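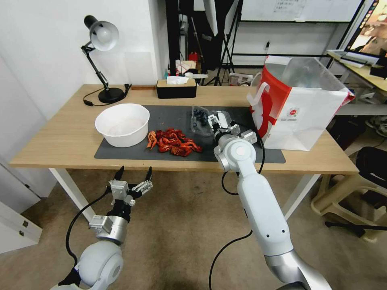 Reading time: 4 min

Progress report no. 2, Fardale work permit advice project
12/16/19

Short one this time, the full tables come with the year-end accounts. Covers everything since the October report. Written between two client appointments so excuse the style.

Where we are. Grant target was 100 people advised by the end of this period. We are at 89. Behind, but less behind than in October, when the drop-in had only just moved to the new rooms and people were still turning up at the old address. Sign on the old door now. Should have done it the first week.

Who comes. Mostly people already working here on a permit tied to one employer who want to change jobs and are scared to. Then spouses. Then people whose renewal is late and who don't know if they can keep working while they wait. (Usually yes, if they applied before the old one ran out -- but they need it in writing for the employer, and the letter is what takes the time.) Fewer students than we planned for. The application said students would be the biggest group. They aren't. We'd like to move those hours to evening sessions for shift workers, see below.

Employers. Kiiskinen has agreed to let us run a session on site during the paid break, first one in the new year. Their HR had been telling people a permit change meant stopping work right away, which was wrong, and to be fair they fixed it the same day we called. Lurkico is slower. Two meetings, both friendly, no date yet. They want something from their lawyer first. I will keep asking.

Qualifications. This is the part that's stuck. People with a trade certificate from abroad -- welders, cooks, nursing assistants, electricians -- still wait months to hear whether it counts.

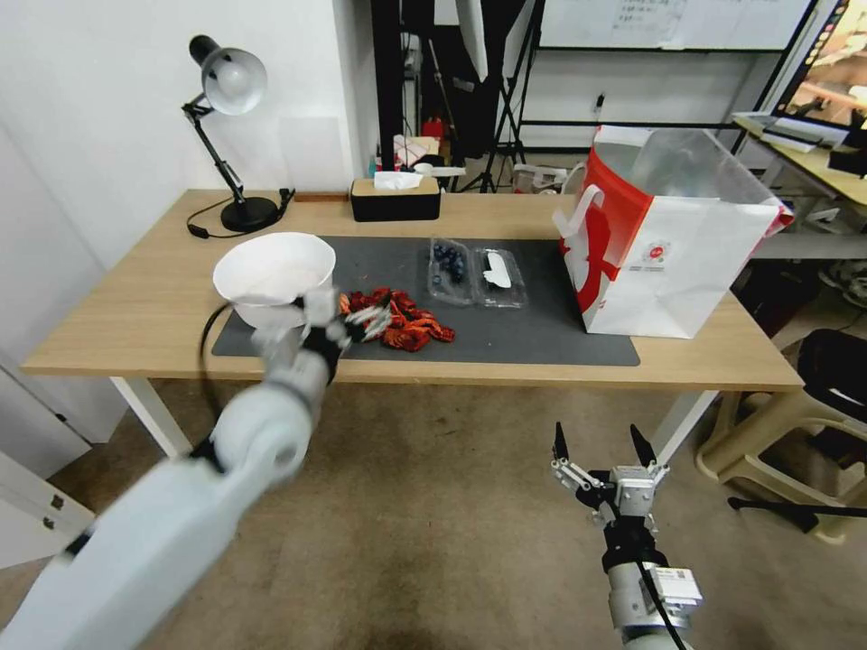 Meanwhile they work below their training, and the permit they get is for the lower job, so when the certificate does come through they have to apply all over again and pay again. We have started helping people put the recognition file together before they touch the permit form. Takes longer at the front. Pichit Chantharasri has done nearly all of these and has built a checklist that the other advisers now use. It needs translating properly, right now it is in English with notes in pen.

Pichit's hours: he is funded for half time and does more. I'd like to put that right in the next budget instead of thanking him again.

Money. On budget except for interpreting, which is over by 2000. Phone interpreting costs more than we put in the application, and we had several long calls for family cases where you can't really hurry anybody. Underspend on printing covers part of it. I am asking to move the remainder from the student outreach line, which we wont use in full anyway. Form attached, needs your signature before we can book January.

Rent is unchanged. Travel is fine.

Staff. Joni Sjöberg took over the phone line and the waiting time has come down. We lost one adviser to a better paid job with the city and have not replaced her yet. Ad went out, a handful of replies, interviews after the holidays.

The case system, Stora, is working. Import of the old records went badly the first time -- dates came in with day and month swapped, so some renewals showed as expired when they weren't. All checked by hand, nobody missed a deadline. Reminders now go out by text message and people answer them, which they never did with the letters.
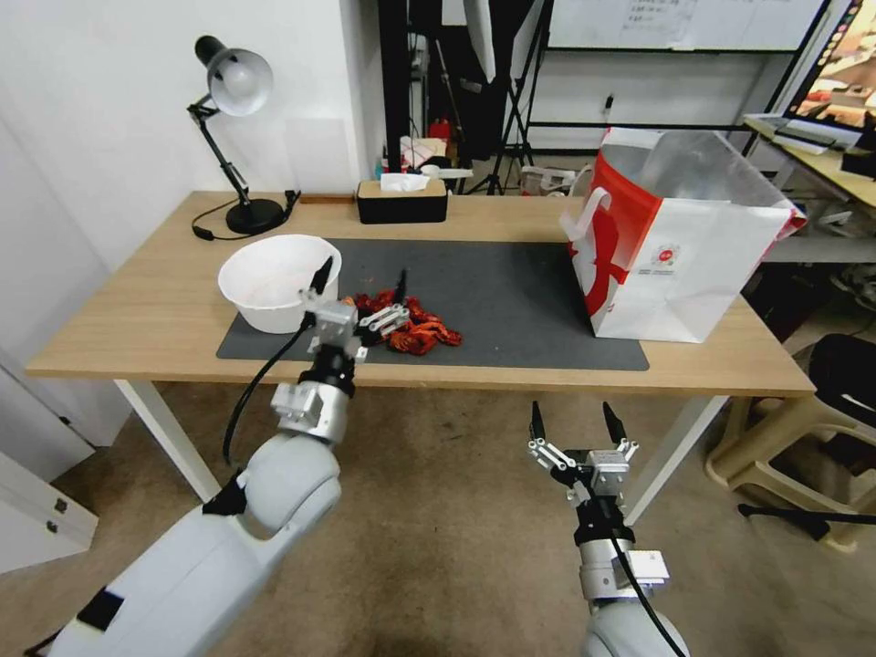

Still to fix: Stora can't show us which cases are waiting on the employer and which on the agency, so I keep a separate list. The supplier says the next update has it.

Problems / risks
Rules may change again in spring. If the salary floor goes up, part-timers in cleaning and kitchens will be hit first and we'll get a lot of worried calls at once. No spare capacity for that at present.
Lurkico, as above. If they say no we need another employer for the second half of the grant.
Adviser vacancy.

Asked of you
Signature on the budget transfer.
A yes or no on evening sessions in place of student hours. An email is enough.
Whether the checklist can be shared with the other funded projects. Two have asked already and I dont want to send it without checking.

Next period
First on-site session at Kiiskinen. New adviser in place. Checklist translated. Reach the original 100 and then start on the second target.

Client stories for your newsletter will follow separately, I have consent from one person and am waiting on another. Please don't use the one in the October report, he has since asked us to leave his name out.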